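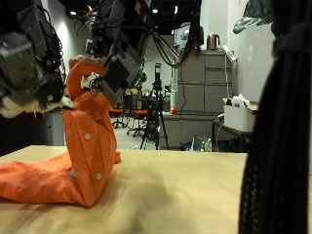
The orange shirt gallery

Okay, so this is the page I promised back when I posted the sewing room pictures and a bunch of you wrote in wanting to know how on earth I get through so many shirts. I sort and fold secondhand clothes for a little resale project called Wiltolum, and our last batch came to 183 pieces. That's a lot of collars! Most of them were plain white or navy and I was bored silly by the end, so the orange one was a nice change. I mean, look at that color.

My whole way of folding starts at the collar. If the collar is sitting nicely and the placket (the strip with the buttons on it) hangs straight down from it, the rest of the shirt pretty much follows along. If the collar is twisted you can smooth and pat all afternoon and you'll still end up with a lump. I used to start at the hem because that's how I did T-shirts as a kid, and my stacks always leaned.
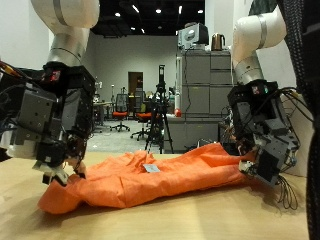
Orange garment, all bunched up on the table, little pale tag near the middle.

I love a tag, by the way. When a shirt is in a heap like that, the tag is the first thing I go hunting for. Find it and you've usually found the neck or a side seam, and then you know which way you're headed. Thin fabric with a bit of a sheen is the worst for this, it slides all over itself and every fold looks like every other fold. Take both ends, pull gently, lay it back down, look again. Sometimes I do that three or four times before I can tell a sleeve from a shirt tail, and I've been at this a while now!

A word about tables too, because people ask. I like a smooth, light wood top with nothing on it but the shirt. A tablecloth grabs at the fabric and a dark top hides the creases from me. My aunt in Detevden swears by an old ironing blanket and she folds beautifully, so do what you like, but I'm sticking with bare wood.

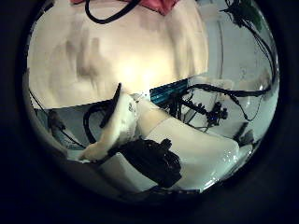 Buttons next. I do up the top one, one in the middle and one down low, and leave the others alone. Doing all of them takes forever and the customer is only going to undo them again to try the thing on. Then face down, sleeves straight back, sides in toward the middle, and up in half from the bottom. If the collar ends up a little proud of the fold, good, that's how you want it on a shelf.

Oh, and colors! I keep the oranges, corals and pinks together in one stack, and it's the cheeriest stack in the room. The folks at our Lokinstead shop tell me those go faster than the sensible ones, which makes me very happy. I picked up the habit from a market stall I fell in love with on a trip to Lagos, where the shirts were piled up by shade and I stood there so long I nearly missed my lunch.
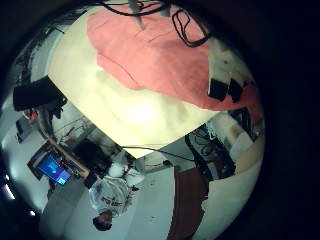
Wrinkles I don't fuss over much. Long soft ones will mostly drop out by themselves once a shirt has been on a hanger overnight. The short sharp ones around the elbows and under the collar need steam, and I save those up and do them in one go with the radio on.

Next batch comes in September and I'm told it's heavy on corduroy, so there'll be another page like this one, probably browner. If you've got a folding trick for hoods please send it to me, I have never once folded a hooded thing I was proud of.

Page put up 16 July 2021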